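Hex tile on a wall, the quick version

Edgars Rimkutė, Dralladthorpe

Writing this between jobs so it's going to be short on polish. Long hexagons, the stretched kind, on an inside wall. Same steps for regular hex, less swearing. Not for shower walls, that's a waterproofing question first and a tile question second, go read up on that before you buy anything.

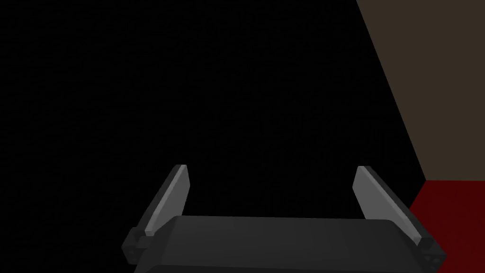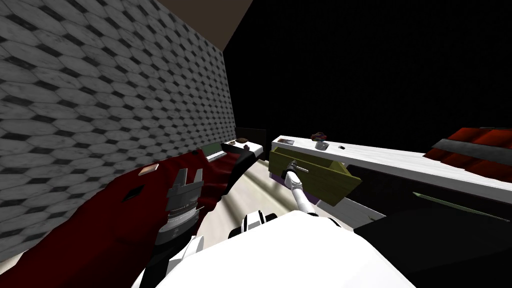
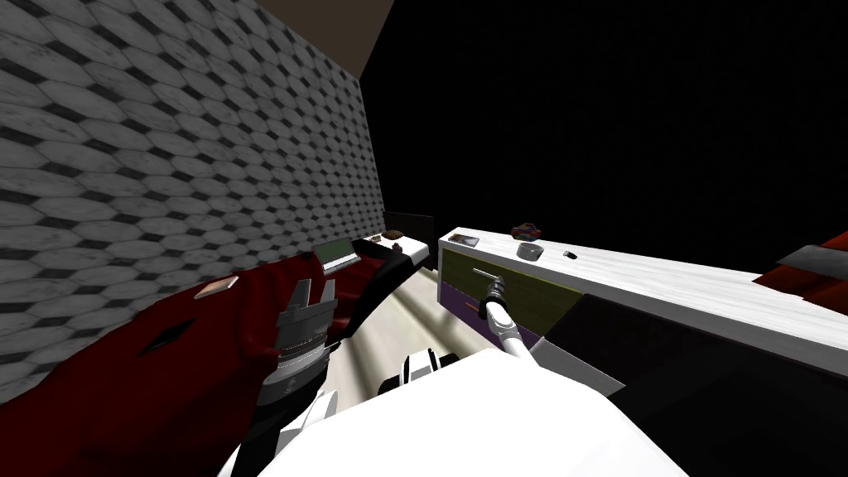
Before you start

Wall has to be flat. Not pretty, flat. Put a 4 foot level on it in every direction, up, across, both diagonals, and pencil a circle around every hump and every hollow. Humps get scraped or sanded. Hollows get filled with patching compound and left overnight. Rectangles will forgive a wavy wall. Hexagons have six edges each and every one of them catches the light from a different side, so a bad spot shows up as a lip you can feel with your thumb.

Painted wall? Scuff it with coarse paper, wipe it down, prime it. Glossy paint, scuff it more. Wallpaper comes off, all of it, don't tile over wallpaper. I've pulled out two jobs where somebody did and the whole lot came away in sheets with the paper still stuck to the back.

Outlet covers off, power off at the breaker. Check with a tester. Get box extenders while you're at the store, the outlets have to sit flush with the new face of the tile.

What you need

Tile, obviously. Order extra. I buy 15 percent over for hex and have never been sorry
Thinset, white if the tile is pale
Notched trowel, quarter inch square notch for most wall tile
Spacers, the little wedge kind are easier than crosses because crosses don't fit a three-way joint
Wet saw. Rent one. Snap cutter is ok for straight cuts, useless on points
Rubber float, two buckets, good sponges
Grout, caulk to match
Straight board for a ledger, some screws
Chalk line, pencil, level

I use Taltine thinset as the Polat store down the road stocks it and it stays put on a wall. Whatever you get, read the bag for wall use. Floor mix can slide on you.

Layout (do not skip this)

Open three or four boxes and mix them. Color shifts between boxes, sometimes a lot, and you want it scattered, not in a stripe.

Now lay a strip on the floor, dry, with spacers. Long points up and down or long points sideways, pick one now. Sideways makes a narrow room look wider. Upright makes a low ceiling feel higher. My wife says both of those are nonsense. Anyway.

Measure the repeat. Not the tile, the repeat, from one point to the same point on the next tile over in the same row, joint included. Divide your wall by that. If the last piece at the edge comes out as a sliver, shift the whole layout half a repeat over and check again. One of the two will look fine.

Snap a plumb line near the middle of the wall, where your layout says a row of points lands. Then a level line at the bottom. Screw the ledger board to the studs along the level line. First row sits on the ledger. You cut and fill the bottom row at the very end when the ledger comes off. Don't trust the floor or the baseboard for level. Mine was out by most of a joint over one wall and the house isn't even old.

Wide dark joints or tight ones? Your call, but decide now because it changes the repeat. Some patterns leave a diamond between the tiles instead of a thin line, and those take way more grout than the chart on the bag says. Buy a second bag, return it if you dont open it.

Setting

Mix the thinset like thick peanut butter. Let it stand as long as the bag says, stir again, no more water. If it slumps off the trowel it's too wet for a wall.

Flat side of the trowel first, press a thin coat into the wall. Then notched side, ridges all in one direction. Only spread what you can cover in 15 minutes. Less if it's warm in the room. Touch it, if it doesn't come off on your finger scrape it and throw it out.

Start on the plumb line, first tile on the ledger. Press, small wiggle across the ridges, not along them. Wedges in. Next one. Build outward and up like a pyramid and not in long rows. With a long row a tiny error adds up and you only find out at the corner. With a pyramid every new tile sits in the notch of two below it and tells you straight away if something has moved.

Every few tiles stand back. Then look along the wall from the side, eye close to it. Lips show up from the side.

Pull one tile off early on and look at the back. Should be covered nearly all over. If you see bare ridges, press harder or go up a notch size.

Thinset squeezing up in the joints, clean it out now with a wedge or old toothbrush. Next day it's a chisel.

Cuts

Full tiles first, all of them, then cuts the next day. Tiles are locked by then and you can lean on things.

For straight edges mark each piece in place, don't measure. Hold it over the gap, pencil, cut. Number the backs if you're doing a batch. Trust me on the numbers, I dropped a stack once and spent an evening on a jigsaw puzzle.

Around outlets, cut the notch in from both sides with the wet saw and nip out the middle. Cover plate hides a rough edge.

Inside corners, leave a small gap, caulk goes there later. Not grout. Grout cracks in corners every time. Same where tile meets the ceiling.

Outside edge, metal trim looks neatest with hexagons. Trim goes on before the tile, set in the thinset. I've forgotten this. Put it on the list.

Grout

Wait a full day after the last cut. Wedges out. Vacuum the joints.

Unglazed or matte tile, seal it first or the dark grout stains the face. Test on a scrap. Drasora makes a wipe-on one that I like, any will do.

Mix a small batch. Push it in with the float held at an angle, come at the joints from a few directions, hex joints run three ways and it's easy to miss one. Scrape off the extra. Wait until it firms up, then damp sponge, wrung out hard, light circles. Rinse constantly. Too wet and you wash the color out in patches.

Haze the next morning, dry cloth. Stubborn haze, haze remover, follow teh label.

Caulk the corners and the ceiling line last. Outlets back on. Power back on.

Questions about odd walls, use the contact form, I get to those in the evening.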